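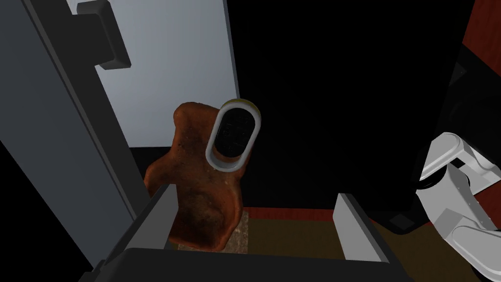
Figure 8.1. Simulated wrist view, fingers open, with a slice of bread and a can ahead of the gripper.

Chapter 8
Setting Up and Maintaining a Parallel Gripper

A parallel gripper closes two fingers along a common axis. Most faults reported as poor grasping come from the fingers, their mounting, or the stored zero position, and all of these should be checked before the control program is changed. The procedure in this chapter follows the Tamcombe cell, which is set up first in simulation and then on the hardware.

8.1 Opening width

Set the opening width from the widest part to be handled, measured across the faces the fingers will touch. Add clearance on both sides. Command the fingers fully open, record the reading, then close them with no part present and record it again. The second reading is the zero. If it has moved by more than 2 mm from the stored value, remove the fingers and clean the mounting faces before storing a new one.

8.2 Thick and flat parts

A board is normally taken by its edges or by a corner. Its far end may extend well past the fingers, so the load on the wrist depends on the angle of the board as well as its weight. In Figure 8.2 the board is tilted steeply and its lower corner lies between the spread fingers. Check three things at this stage: finger alignment, clearance to the housing, and the reach of the far end.

Figure 8.2. Gripper fingers at the lower corner of a thick board with a printed face.

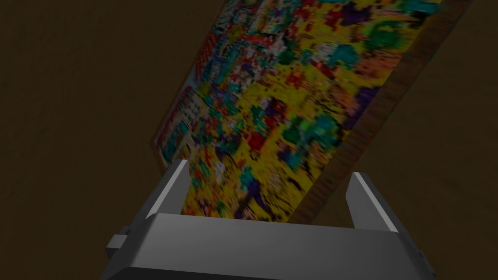
Lurdes Meireles objects to storing a new zero after every cleaning. In her view a drifting zero is the first sign of a worn drive, and overwriting it hides the wear until the fingers no longer close evenly. She keeps the old value in the log and stores the new one only after two closing tests agree.

Her method is used in the rest of this chapter. Section 8.3 gives the log format, and Section 8.4 covers replacement of the finger drive.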